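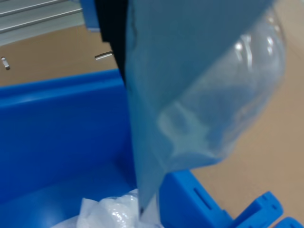

Comparing Two Grippers for Bin Packing of Soft Items
Final report, Automation Lab Project
Submitted 12/11/2023

1. Background

Most of the pick and place work in our course used hard parts such as blocks, bottles and small cartons. Soft packaging is harder to handle. A plastic bag has no fixed shape, it folds when it is touched, and it hangs differently each time depending on where it was picked up. The goal of this project was to find out which of the two grippers in the lab handles bags and packing material better when the target is an open bin, and whether camera placement changes the result.

The arm was the same for the whole project. It is the Enholm arm on the second bench. We did not change its base, its mounting or its speed limits between tests.

2. Equipment

Gripper A is the Pacheco two-finger gripper. It has narrow fingers and closes to zero gap. Gripper B is the Tedik suction gripper with a single soft cup. Both attach to the same wrist plate, so changing over takes a few minutes, plus a new tool offset in the controller.

The items were thin plastic bags, flat and partly filled with air, and sheets of bubble wrap. The target was a blue plastic bin on the bench. We used the lab's overhead camera for planning, and a second camera closer to the bin for reviewing the placements afterward.

3. Method

Each gripper made 40 attempts with bags and 20 attempts with bubble wrap. An attempt counted as a success if the item was lifted, carried over the rim and released so that all of it ended up inside the bin. If any part was left hanging over the rim we counted it as a failure, even if it could have been pushed in by hand.

Grasp points were chosen by the planner from the depth image. The planner looks for the highest point on the item that has free space on both sides. For Gripper B we changed this to look for the flattest patch instead, since a suction cup cannot hold on a fold.

The depth image was smoothed before planning. We started with the default settings from the Prusalcombe controller package and had to turn the smoothing down. With the defaults, a flat bag blended into the table and the planner found nothing to pick.

4. Results

Gripper A, bags: 34 successes out of 40.
Gripper A, bubble wrap: 18 out of 20.
Gripper B, bags: 21 out of 40.
Gripper B, bubble wrap: 3 out of 20.

The failures for Gripper A were mostly missed grasps. The fingers closed above the film or pushed it flat. Two bags were lifted but caught on the rim because the long end hung lower than the planner expected.

Gripper B did well on bags that were lying flat and smooth. On wrinkled film the cup leaked and the bag dropped during the move. Bubble wrap almost never sealed. We tried more vacuum, but this pulled the film up into the cup and then it would not release.

5. Hanging length

The planner treats an item as a box of fixed height below the fingers. This is fine for a carton. A bag pinched near one end hangs down in a long point, and the bottom of it can be far below the fingers. We added a clearance of 400 mm above the rim for the carry, then lowered the arm straight down over the middle of the bin. After this change there were no more rim catches, but each cycle got slower. The counts in section 4 are from before the change.

Lowering the bag before opening the fingers also mattered. When we released from the full carry height, light bags drifted sideways on the way down.

6. Cameras

The overhead view was enough for picking. It was poor for checking placement, because the arm blocked the middle of the bin until it moved away. Clear film also gave holes in the depth image, mostly where there were bright reflections. Cutting the exposure time to 2000 microseconds removed part of the glare, and the holes got smaller but did not go away.

7. Conclusions and next steps

For this mix of items Gripper A is the better choice. Gripper B could still be useful for flat mailers, which we did not test.

With more time we would measure the hanging length from a side camera after the lift and set the carry height from that. We would also repeat the bag tests with items already in the bin, as all scored attempts started with an empty one.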